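Course handout, part 3: Gathering examples in simulation
Robot Learning Laboratory, Plakerport

Before you train anything, you need examples. In this part of the course each group records demonstrations in the Cullora simulator, with the camera on the gripper. Please read these notes before your first session in October.

One example is one full attempt, from the open gripper at the start until the arm is back in its rest pose. We call it an episode. An episode contains the camera images, the joint positions and the opening of the fingers, saved 24 times per second. If you stop in the middle, the file is still written, so mark it as incomplete in the log.
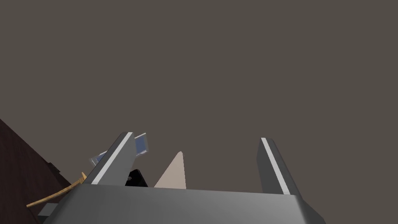 Page 24

From the gripper camera, the learner has only a part of the table. With the fingers wide open, the beige cone stands in the gap, but its base is hidden by the gripper housing, and the black object next to it is also partly covered. A person who controls the arm from a second window knows more than the policy will know. Try to work from the gripper view only – it is slower, but the examples are more useful.

The shared set has 1,948 episodes at the moment. Of these, 468 were recorded by last year's course and 412 come from the Ngubane task list, where the start positions are changed at random. The others are older and use a different finger model. Do not mix them with yours until you have read section 5.

Rules for recording:
Change the start position after every episode.
Keep the failed grasps, and label them as failed.
Do not move the arm faster than you could correct it.
Write the task sentence before you start, not after.

The files go to the Nuvance folder of your group. Check that the number of images and the number of joint readings are equal – if they differ, record the episode again.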